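Report on the Visit to the Klinhom Home Build
Prepared for the members of the Drovon Workshop Association
July 16, 2024

Purpose of the visit

The Association was invited to see a household robot arm being built and tested at Klinhom, a shared house with a workshop in the former garage. The build is known as Tokmont. It began in November as an evening project by four members of the household, and it has since moved from the garage bench to the kitchen, where most of the testing now takes place. Our own members have asked several times whether a project of this kind could be supported at Drovon, and the visit was arranged with that question in mind.

Arrival and the workshop

Our party was received in the garage and given a short safety talk. Visitors were asked to stay behind a taped line whenever the arm was powered and to keep bags off the floor. The talk was clear and well judged, and we recommend that Drovon adopt something similar for its own open evenings.

The garage holds the benches, a printer for plastic parts and a rack of spare motors. The builders explained that the first set of joints had been printed too thin and had flexed under load. The present joints took 298 hours of printing, including failed parts. The control software is a package called Skaltimon, written by the household and kept deliberately small. It runs on an ordinary desktop computer and can be stopped with one key or with the red button on the bench.

We then moved through to the kitchen. The builders chose this room after finding that objects which were easy to handle on a plain workshop bench gave a good deal of trouble on a polished counter. The counter stands over a pair of black built-in appliances, one of them with two drawers, and the light gray cabinets on either side have been left as they were. It was a condition of the household that nothing be drilled, glued or removed in the kitchen.
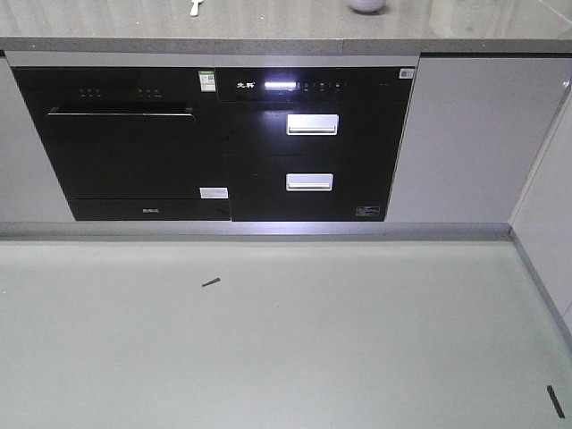
The test programme

The present work is limited to light tableware. Each item is placed by hand, the arm is brought to it, and the result is entered in a log kept at the side of the room. A full session is made up of 40 attempts, with a pause of 30 minutes at the midpoint so that the motors may rest. We attended part of a session and were free to put questions to the builders between attempts.

A good share of the discussion concerned small spoons. A spoon lies low, and there is little for the fingers to close on unless they approach at the right height. Shiny surfaces add to the difficulty, as bright streaks on the counter may be taken for the edge of an object – a fault that the builders have reduced but not removed. 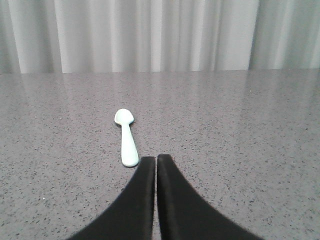 The builders have tried several finger shapes and are of the view that the tip matters more than the strength of the motor behind it. Earlier tips were rounded and tended to push a handle sideways. Squared tips were said to give better results with short, thick handles, although thin metal cutlery remains a problem and has been set aside for the time being. We were shown the box of discarded tips in the garage, each marked in pencil with the reason it was withdrawn.

Costs and upkeep

The household shares all costs equally and keeps a written record of purchases. The motors were the largest expense. Cables wear out sooner than expected at the wrist and are now replaced on a fixed schedule. We were given a copy of the parts list, which may be read at the Drovon front desk.

Points for our own members

A build of this size could be housed at Drovon, provided that a bench with a marked boundary is set aside for it. The Association would need to agree on who may operate the arm and when. Access to a kitchen counter or similar surface should be considered early, as the Klinhom builders regretted having spent their first months on the bench alone.

The builders have offered to lend us an older set of joints and to answer questions by letter. Members who wish to take part in a second visit should leave their names at the front desk. Closed shoes are required in the workshop, and places will be limited by the size of the kitchen.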